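Visit report: Bondberg window and joinery works, February

Background

Our heritage advisory group looks after advice for owners of older timber houses, most of them built with double-hung or casement windows that are now well past their first set of putty. We get the same three enquiries over and over: whether to repair or replace, what to do about draughts, and which paint system to use. Bondberg makes new timber windows to old profiles and also runs a repair bench, so a visit was arranged to see both under one roof. I went with Wendell Boateng, who handles our grant applications. Mei Greenberg, the production manager, took us through the works.

The tour started at 7 in the morning, when the shift starts, and finished shortly after lunch. The notes below follow the order of the tour, with a few points moved to where they fit better.

Timber store

The store is an open-sided shed with a closed, heated bay at the northern end. Boards come in kiln-dried and are restacked on arrival with spacers between the layers. They sit in the heated bay until the moisture content settles, and each stack carries a card with the readings written on by hand. The oldest reading is left on the card and the new one goes underneath, so the drying history of a stack can be read at a glance. I would like to see more suppliers do this.

Bondberg will not cut sill stock from boards with any sapwood in them. Sapwood is allowed in internal linings, where it stays dry and is painted on all faces. Greenberg said the reject rate for sills is high enough that they price sills separately from the rest of the frame, and customers query it on nearly every quote.

We asked about finger-jointed stock. They use it for painted linings and architraves only. For stiles and rails they keep to solid lengths, mainly on account of the joints showing through dark paint after a couple of summers.

Machining

The machine shop was louder than expected and we were given earmuffs at the door. Stock is planed on four sides, cut to length, then profiled. The profiling cutters are kept in a steel cabinet, hung on pegs, each with a short offcut of the moulding it makes wired to the peg. Several are copies of mouldings taken from houses in our own area, including the narrow ovolo glazing bar that most catalogues no longer carry.

Matching a moulding costs the customer one cutter, which is then kept and used again at no further charge. Wendell asked whether an owner could find out if a cutter already exists before ordering. They can, provided they send a full-size tracing of the section. Photographs are no use for this, as the depth cannot be read from them.

Mullions and transoms are mortised on a chain mortiser that is older than anyone on the floor. Tenons are cut on a newer machine. Test joints are cut at the start of every batch and pulled apart by hand, and the fit should be firm with no need for a mallet. We tried two. One went together as described. The other was tight and was put aside, and the fence was adjusted before the batch went ahead.

Assembly

Frames are glued and cramped on flat steel tables. Diagonals are measured before the glue goes off, and a frame that is more than 2 mm out is pulled square with a sash cramp across the long corner. Multi-light frames get measured per light as well as overall, since a frame can be square on the outside and still have a mullion leaning within it. I have seen the results of skipping this step on two of our own grant jobs, where the sashes had to be planed on site to a taper.

Sills on these frames are housed into the jambs and sealed at the end grain before assembly. This is the single detail I would pass on to owners. On most of the rotted windows we inspect, the failure begins at the bottom of the jamb, where the end grain stands on the sill and takes up water. Bondberg brushes two coats of primer onto every cut end and lets the first one dry fully. The drip groove under the sill is run in at the machining stage and checked again after painting, as a heavy coat can fill it.

Paint shop

Priming is sprayed and the top coats are either sprayed or brushed, depending on what the customer wants to see from the footpath. Conservation work is usually brushed. Rosalind Kasprzak runs the paint shop and gave us the most useful half hour of the day.

Her main point concerned film thickness on edges. Paint pulls away from a sharp arris as it dries, so the corner ends up with the thinnest coat on the part that weathers first. Every external edge is therefore eased to a small radius before priming. On repair work it is worth sanding the edges even where the faces are sound.

Colour was her second point. Dark colours run hotter on a north or west wall and drive resin out of knots. She will paint a window black if asked, but the warranty on the coating drops. Mid-tones and pale shades get the full term. Blue-greens have come back into fashion and are now the second most common order after off-white. Many customers choose a deeper shade outside and a paler one on the inner faces of the same frame, which takes extra masking and adds a day to the job. 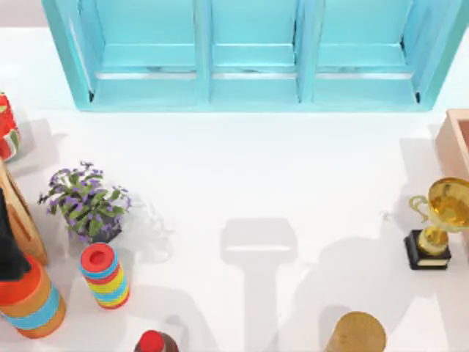 Repair bench

The repair side is one long room with a bench down each wall and racks for sashes in the middle. Sławomir Urbańczyk has charge of it. Sashes arrive with a tag showing the house, the room and the position in the room, and the tag stays wired to the sash until it goes back on the truck. Without tags, sashes that look the same get mixed up, and old openings are seldom the same size.

Old putty is softened with an infrared lamp. Heat guns are banned in the room because of cracked glass and lead fumes. Any paint of unknown age is treated as lead paint, scraped wet, and the waste bagged the same day. Old cylinder glass is saved where possible, and Urbańczyk keeps a rack of salvaged panes to cut down as replacements.

Rot is cut back to sound timber and a new piece is let in with a sloping joint, so that water runs off the face of it. Epoxy filler is used for small holes only. He is firm that filler should not be used at the bottom of a stile. The tenon inside is usually soft by the time the outside shows a defect, and the filler hides it.

His working rule on repair or replacement is to count the members that need new timber. If it is the sill and the bottom rail, repair. If both stiles and a head are gone as well, a new sash in the old frame is normally cheaper and will last longer. Frames are rarely replaced whole.

Draught sealing and hardware

Brush seals are fitted into a groove in the parting bead and the meeting rail. On casements a compression seal goes into the rebate. Bondberg uses the Szabo range for both and stocks nothing else, so owners wanting another make need to supply it. The seals can be pulled out and replaced without tools, which matters when a house is repainted every 10 years or so and the seals get painted over.

Sash cords are still cotton with a synthetic core. Weights are re-used and topped up with lead washers if heavier glass is fitted. Wendell raised thin double glazing in old sashes. It can be done where the glazing bar is at least 20 mm wide, but the sash will be heavier, the cords have to be upsized, and the narrow ovolo bar rules it out for a good share of our houses. Secondary glazing on the inside is what they suggest there. They fit a system called Ziltness, held by magnetic strip, and we were shown one panel being taken off and put back. It took less than a minute.

Test rig

The last stop was the water test. A finished window is clamped into an opening in a sealed box, the pressure is dropped behind it and water is sprayed on the face. One window from each new design is tested, along with any design where the seal or sill has been changed. The casement on the rig during our visit let in a small amount of water at the lower hinge corner. Telma Henríquez, who runs the rig, marked the spot in pencil and sent it back to have the seal mitred instead of butted. She keeps a log of every failure by location, and the lower hinge corner leads it by a wide margin.

Costs and lead times

Prices were discussed in general terms only. A single sash repair with one new rail, reputtied and primed, starts well under the cost of a new sash. Pulling a full set from a house brings the rate down, as the collection charge is spread. The minimum order for new work is $2000. Lead time for repairs was given as seven weeks, and longer for anything needing a new cutter. Temporary boarding for the openings is the owner's job and should be arranged before collection.

Points for our advice sheets

Add a line on sealing end grain at the foot of the jambs, with a sketch.

Change the wording on filler. The current sheet allows it for all rot up to a thumb's width, with no mention of location.

Ask owners for a full-size tracing of the moulding, plus a note of the glazing bar width, before they request quotes.

Include secondary glazing as the default option for narrow bars.

Mention the warranty difference on dark colours.

Getting there

The works is at the end of the industrial estate road and the sign is only visible from the southern approach. Visitor parking is beside the timber store. Covered shoes are required and there are no exceptions. The showroom at the front is open on Sunday mornings for people who only want to look at profiles and hardware, but the machines are not running then and the repair room is locked.

Wendell has the sample sections and the seal offcuts, and will bring them to the next meeting.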